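Chapter 4
Small Rooms, Hard Choices

I'm going to start this chapter with a confession. When I began teaching interior planning, I skipped bathrooms for the entire first year. Kitchens were more fun to talk about, and living rooms gave everybody something to argue over. Then a student asked me where a person is supposed to put a hairbrush in a room with no counter, and I stood there with the marker in my hand and had no answer at all.

So we're doing small rooms now, and we're doing them properly!

Most of the chapter follows one building, the Holach apartments, which you met briefly in Chapter 2. There are 65 units, and 43 of them have a bathroom with no built-in storage of any kind – no cabinet, no niche, not even a ledge under the mirror. The floor plans are in the back of the book, and you'll want to keep a finger in those pages (or a sticky note, which I find less painful). We'll also visit the Pirka house, where the owners had the opposite problem and so many cupboards that they lost things in them for months.

Before we measure anything, I want you to get used to the idea of a borrowed surface. A borrowed surface is any flat place that was made for one job and picks up a second one. Windowsills are the classic case. So are radiator covers, stair treads, the top of the fridge, and the tank lid in a bathroom.

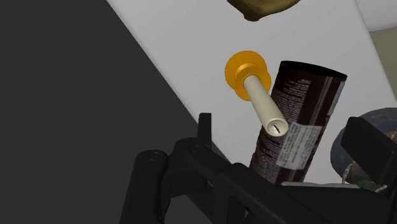
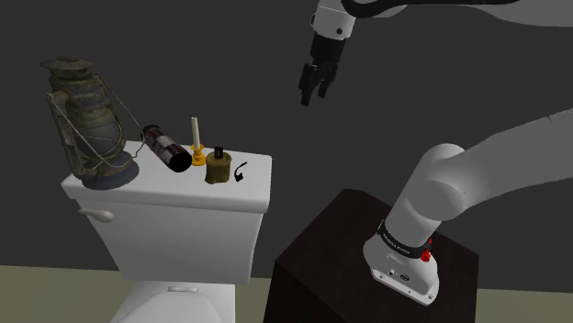 Figure 4.1. Second picture: a borrowed surface, with an oil lantern at the far left end of a toilet tank lid.

People feel strongly about borrowed surfaces. I've had students call them clutter and I've had students call them the best part of a home, sometimes in the same class. My own view has moved around over the years, and you'll catch me changing my mind again in Section 4.3 when we get to the Eide row houses.

What I'd like you to do while reading is keep asking two plain questions. What is this surface for? And what has to be moved before it can do that job? A tank lid has to come off when the fill valve needs work, so whatever lives on it needs somewhere else to go for an hour.

Section 4.1 covers clearances, and I'm sorry to say there's some arithmetic. Section 4.2 is about reach – high, low and sideways. After that comes Illia, my favorite project in the book, a narrow house with 98 hooks in it. Bring a tape measure and a pencil.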